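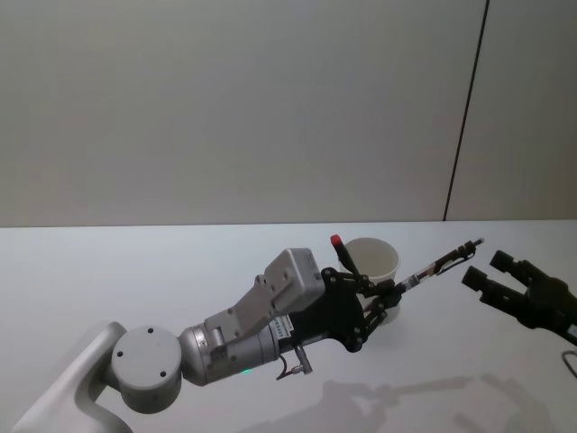 **What is the Testcombe Night Bus, and who can ride it?**

It's a new late-evening bus linking Testcombe town center with Sumen and the villages along the river road, and anyone can ride it, with or without a local travel card.

TESTCOMBE, 19 February 2024 - People in Testcombe have been asking for a bus home after nine o'clock for as long as most of us can remember, and this spring they're getting one! Route 61 starts running in April, with the last departure leaving Market Square at 11:40 p.m. on Fridays and Saturdays and 10:55 p.m. the rest of the week.

The route grew out of a survey held last fall. We hoped for a couple hundred replies and got about 1000, many of them with long handwritten notes in the margins (we read every one, and some of them twice). Hospital staff wrote in about paying for cabs after late shifts. Teenagers wrote in about leaving movies before the ending. One rider from Sumen sent a full timetable of her own, drawn in colored pencil, and two of her suggested stops are on the final route.

"I drove the old evening service until it was cut, and I still get asked about it at the grocery store," said Nuno Simões, who is leading the project for the Testcombe Transit Office. "People want to stay for dessert. They want to go to choir practice and hang around talking afterward. I'm so happy to be able to tell them yes."

The full trip from Market Square to Sumen takes 45 minutes. Buses stop at the hospital's east entrance, the library, the swimming pool, Ait Brahim Bakery on Canal Street and the foot of Mill Hill before turning onto the river road. After 10 p.m., riders on the river road can ask the driver to let them off between stops wherever it's safe to pull over. Please ask a little early - the road is dark and the bends come up fast.

Single rides cost the same as in the daytime, and day tickets stay good until the last bus has finished its run, even when that's past midnight. Drivers will take coins, bills and cards. Dogs are welcome on a leash, and bikes can go on the front rack if there's space.

Ait Brahim Bakery has offered to keep its front room open until the last bus on weekends, so riders waiting on Canal Street can sit down with a hot drink. The bakery's mint tea is very good, and the sesame rolls tend to go early.

A trial of the route will run through the end of the year. Ridership on each trip will be published monthly, and stop locations may shift a bit once we see where people get on and off. The stop at Mill Hill is temporary while the sidewalk there is rebuilt.

Printed timetables will be at the library desk and on board all daytime buses by the last week of March. Large-print copies can be requested from the Transit Office at the Market Square counter, open weekdays from 8:30 a.m. to 5 p.m.

**Press contact:** Nuno Simões, Testcombe Transit Office, Market Square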